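Sisonley Demonstration Program
Frequently asked questions for participants
Last updated Tuesday, August 15, 2023

What is a demonstration?
A demonstration is one complete performance of a household task, recorded so that a robot can learn from it. Most are carried out with a pair of hand-held grippers. A smaller number are done by remote control from the Stavau operator station.

Do I need experience with robots?
No. New participants complete 11 practice runs before their recordings are counted.

How long is a session?
Each session has 33 demonstrations, with a break at the midpoint.

May I use my fingers if an object slips?
No. Set the object down, say "stop" and begin the run again. Runs that include direct handling are removed at review.

Why do the grippers carry printed cubes?
The patterns on the cubes allow the position of each gripper to be tracked. Please keep sleeves clear of them and report any scratched or lifting print to the Bumik equipment desk. 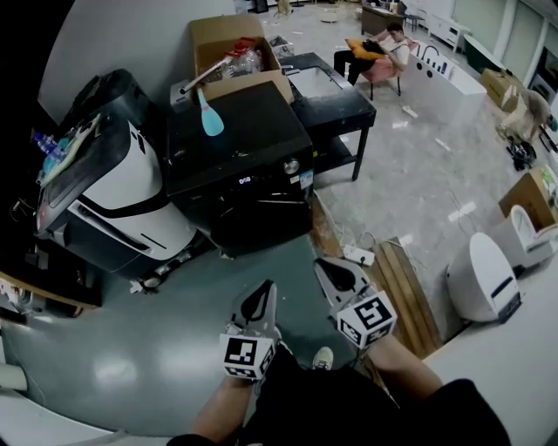
How quickly should I move?
Work at a steady pace, slower than you would at home. Pause briefly before closing the gripper on an object.

Can I withdraw my recordings?
Yes. Requests must reach the program office in writing within 13 days of the session.

When does remote control training open?
Enrolment for the Esposito group opens in September.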